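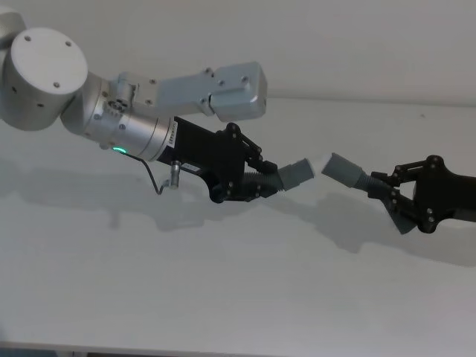 Two-arm tube joining, Stavska cell, just before contact.

List,

Replying to the note on the Skarine set, quoted at the bottom. I've gone through the first batch and I'm less convinced than the sender that we should keep collecting the same way.

> We now have 90 demonstrations of the tube task and the
> policy is doing well on the held-out ones. Proposal: run
> another 24 per session until December, same fitting, same
> table, then hand everything to Akande for training. More
> data can only help.

Can it? The held-out episodes came out of the same sessions as the training ones. Same white table, same wall, same pair of grey pieces. Doing well on those tells me the policy has learned our table. I'd like to see it try a fitting it hasn't met before we spend the rest of the season on more of this one.

Look at the still I put at the top. Each gripper has its piece by the corrugated part, the smooth ends are facing each other, and the gap is small. A large share of our episodes start pretty much there, or a second or two earlier. The pickup got trimmed because it was "messy". So the learner gets plenty of lining up and almost none of the part where a piece is held crooked and somebody has to sort it out. I counted 16 episodes in the batch where the operator backs off and tries again. All 16 were tagged as bad and left out of the export. I would put them back in.

Then there's the hose. It's ribbed, and I assume it gives under the fingers, though I haven't seen a measurement from anyone. If grip force isn't being logged, the camera view is all we have, and I doubt it shows the difference between a firm hold and a slipping one. Does Flisodora record force at all? The notes say "yes, partly" – partly how?

What I'd accept:

- 2 sessions with a different tube diameter
- starts from the table, untrimmed
- failed tries kept, with a tag
- something else lying on the table for at least half the runs

If the numbers hold up after that I'll drop the objection. Until then please don't send the set to Akande as "final". I can take the retagging, but I need write access to the Skarine folder, and I asked for that last month.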